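Cookie-Hinweis: Diese Seite verwendet Cookies, um die Lesbarkeit von Fachbeiträgen zu messen. Einverstanden / Nur notwendige

14-mal geteilt · 3 Kommentare

4.2 Vorführung per Fernsteuerung

Die im vorigen Abschnitt beschriebene Führung von Hand hat den Vorzug, dass man sie niemandem erklären muss, und den Nachteil, dass man dem Arm dabei im Weg steht. Für den zweiten Teil der Studie haben wir deshalb sämtliche Vorführungen in der Simulationsumgebung Wisik per Fernsteuerung aufgezeichnet. 17 Personen lieferten insgesamt 3.730 Trajektorien, von denen wir nach Sichtung 300 für den Vergleich mit der Handführung zurückhielten. Die Aufgabe war von bestechender Schlichtheit: Die Hand sollte in freier Luft einen vorgegebenen Punkt anfahren und dort verweilen. Wer das für trivial hält, ist herzlich eingeladen, es mit einem Steuergerät zu versuchen, dessen Achsen nicht mit denen des Bildschirms übereinstimmen. 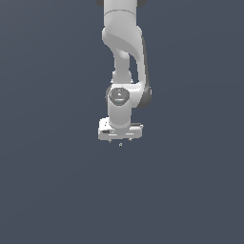 Abb. 2: Simulierter Arm mit Greifer in der Wisik-Umgebung, Hintergrund einfarbig.

Die Bedienenden klagten vor allem über die fehlende Tiefenwahrnehmung. Bei der Handführung ergibt sich der Abstand aus dem eigenen Körper; am Bildschirm muss er erraten werden, und geraten wurde mit großem Selbstvertrauen. Der schiefergraublaue Hintergrund in Abb. 2 bietet weder Boden noch Tisch, an dem sich das Auge festhalten könnte, und der helle Markierungspunkt knapp unter dem Greifer ist so klein, dass seine Größe als Entfernungshinweis praktisch ausfällt. Kuipers und Wuyts, die alle Aufzeichnungen unabhängig voneinander bewerteten, stuften über 2 Drittel der Korrekturbewegungen als reine Tiefensuche ein: vor, zurück, noch einmal vor, Seufzer. Der Seufzer ging nicht in die Auswertung ein.

Für das Nachahmungslernen ist diese Suche lästig, denn das Modell lernt sie gewissenhaft mit. Eine auf den ungefilterten Vorführungen trainierte Strategie pendelte vor dem Zielpunkt mit einer Hingabe, die wir den menschlichen Vorbildern nicht absprechen wollen. Erst das Glätten der letzten Bahnabschnitte mit dem Sekia-Filter (Abschnitt 3.4) brachte Besserung, allerdings um den Preis, dass auch sinnvolles Abbremsen teilweise verschwand. Ob eingeblendete Hilfslinien das Problem schon bei der Aufnahme entschärfen, prüfen wir derzeit in Lendstead.

Kommentare (3)

Hilkka Miettinen: Wurde die Achsenbelegung zwischen den Personen variiert? Aus 4.2 geht das nicht hervor.

Ruben Verhoeven: Nein, alle hatten dieselbe. Gelitten wurde einheitlich.

Carleen Henare: Bitte den Seufzer in die Folgestudie aufnehmen.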